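Review: Skakton two-arm packing bench, with Rikska belt feed

Sunday, February 24, 2019

We make up mixed orders of children's and adult footwear for small retailers, and in November we were told to put a packing cell into next year's equipment plan or explain why we had not. The Skakton bench was one of two candidates. The other was a single-arm Koyama unit, which I will come to at the end. What follows is a buyer's review. I have left cycle-by-cycle performance to the engineering report and kept to what the thing costs to own, how much floor it takes and what was missing from the quotation.

What is in the package

The base price covers two jointed arms, a parallel gripper for each, the controller, one head-height camera and the control software on a single-seat licence. It does not cover the table, the belt, the computer or any guarding. Skakton will supply a table, but it is an ordinary table at an extraordinary price, and we used our own.

The belt came from Rikska as a separate order. It is a short, narrow type with a plain side rail, and it arrived without a stand or clamps. Allow 18 working days for delivery and a further week if you want a different belt width, as this counts as a special. The interface lead between belt and controller is also a separate line. It was left off our first quotation and added to the second with no change to the delivery date, so no harm done, but check for it.

Setting up

Unpacking to first movement took two people a day and a half. Most of that went on levelling the bases and routing the cables. The arms have to be bolted down firmly, and the fixing pattern in the manual did not match the plates supplied. Skakton sent a corrected drawing the next morning.

The software is usable. Screens are cluttered and the menus for saving positions are two levels deeper than they should be, but it did not lose any of our work. A second licence seat is charged yearly. We would budget for it from the start, as one person cannot both edit a routine and check last week's logs on a single seat.

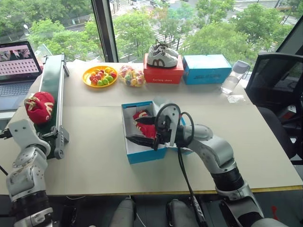
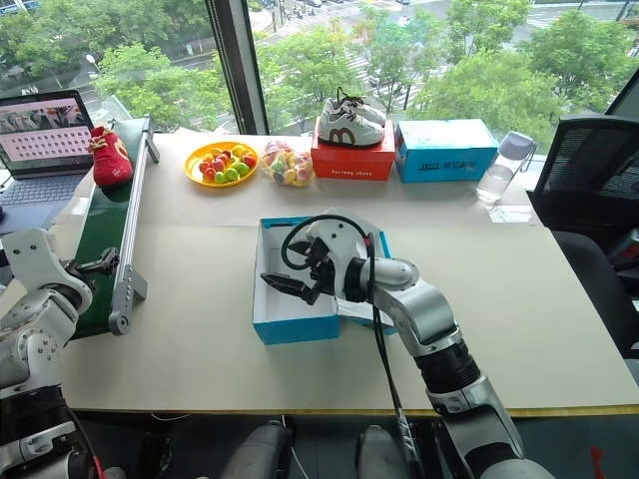 Table area is the item we would now plan for first. The supplier's layout drawing shows the arms, the belt and one carton, with clear space on every side. A working bench has to find room for more than that. On ours the laptop stood open behind the belt and the spare shoeboxes went along the back edge, while the box being packed had the middle of the table with its lid open behind it. A hinged lid needs depth, and the drawing makes no allowance for it. If your boxes have separate lids you will need somewhere to put those as well. I would add at least a third to the recommended table size and cost the floor space to match.

Cables deserve a line in the budget too. The lead at the wrist stands proud of the arm in a loop before running down the forearm. A sleeve kit is listed as an accessory at 128 pounds per arm. It should be standard. We have put two in the plan, plus one spare lead.

Running costs

Gripper pads are the main consumable. Skakton sells them in packs of 8 and suggests a change every quarter on single-shift use. The annual service visit is 466 pounds, travel included, if the bench is within the Hurnasden depot's area. Outside it, travel is charged by the hour, and we could not get a ceiling on that figure in writing. Power use is too small to affect the decision.

Training is sold by the day. One day is enough for an operator who will only start, stop and clear the bench. Anyone expected to teach a new box size needs two. Send at least two members of staff, or the bench will stand idle during holidays.

Compared with the Koyama

The Koyama unit costs less, takes up less floor and includes its cable sleeves. Its software is better laid out. It has one arm, so any job that needs a box steadied will also need a fixture, and a fixture has to be made for each box size. We stock too many sizes for that to be cheap. A firm with three or four standard cartons should look at the Koyama first.

Verdict

Good mechanical quality, fair documentation, poor quotation practice. Ask for every lead, clamp and licence seat as a named line before comparing totals. We have entered one Skakton bench in the plan for the second half of the year, with the larger table, and have asked for the price to be held until the order is placed.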